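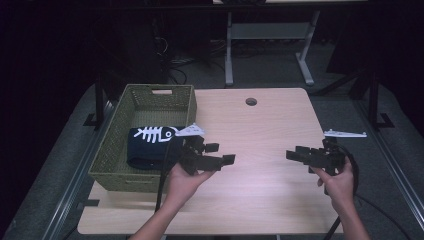 One reader of our first draft objected that a loan can't be judged by minutes alone, and that a young goalkeeper sitting on a better team's bench may be learning more than a forward who starts every week for a bad one. We agree with part of that. Goalkeepers are now handled separately, and the section on limits is longer than it was.

# Do Loan Moves Lead to Playing Time? A Study of Eight Soccer Clubs

Sports Management project, final report, March 2024

## Question

Clubs that lend out players usually say the player needs regular games. We wanted to know how often the player gets them, and whether a player who does get them is more likely to be used by the parent club afterward.

## Data

We looked at 179 completed loans from eight clubs in the same regional league system. Two of the clubs, Kavirance and Stovari, publish full match sheets going back nine seasons. For the other six we used league match reports and entered the minutes by hand. Everything was stored in Drarelix, the database the department has a license for.

The full file has 3,764 rows. Each row is one player in one match squad, including matches where the player stayed on the bench. Cup games are included. Preseason friendlies are not.

A loan was left out if it was ended by a season-long injury or if it turned into a permanent transfer before the halfway point. Loans that started in the winter window were kept but marked, as they leave fewer games to play in.

## Method

We called a loan "active" if the player reached 800 minutes in league and cup games. For winter loans the line was set at half of that. The number came from looking at how many minutes a regular substitute gets over a full season and going a little higher.

Then we checked the first season after the loan. A player was counted as "used" if he started at least five league games for the parent club. Players who were loaned out again were counted in their own group and not as failures, which was a change from our proposal. In the proposal they were all counted as not used, and this made the clubs that rely on two loans in a row look much worse than they should.

We compared groups by position, by age at the start of the loan, and by whether the borrowing club played one or two levels below the parent club.

## Results

Most outfield players reached the active line. Defenders did so more often than midfielders, and forwards had the widest spread. Several forwards played nearly every game until December and then lost their place when the borrowing club signed someone permanently.

Going down two levels gave players more minutes than going down one. It did not make them more likely to be used when they came back. Players who went down one level and passed the active line had the best chance of starting for the parent club the next season.

Kavirance and Stovari work in different ways. Kavirance sends out few players and usually picks a club within driving distance. Stovari sends out many more, often to three or four clubs that take its players every year. One of these partners plays at Tomaszewski Park, and players sent there got more minutes than Stovari's other loan players in every season we checked.

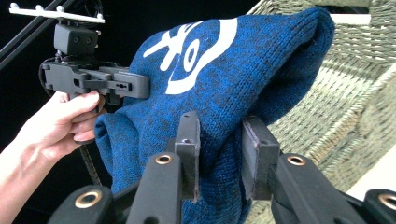
*Figure 2. Hand-held gripper and camera module.*

Age mattered less than we expected. Players under 20 got slightly fewer minutes, but the gap went away once winter loans were taken out.

## Limits

Minutes do not show how well someone played. We had no access to wages or loan fees, and a borrowing club that pays a larger share of the wages may feel more pressure to play the person it is paying for. We also can't separate the effect of the loan from the quality of the player. A good player gets minutes on loan and gets minutes at home.

There were too few goalkeepers for a comparison, so they are listed in Appendix B without totals.

Hand entry was checked by having a second group member redo every tenth match. The errors we found were mostly stoppage-time substitutions recorded as zero minutes, and these were corrected to one.

## Further work

The contract length left at the start of each loan should be added. We had it for Stovari only.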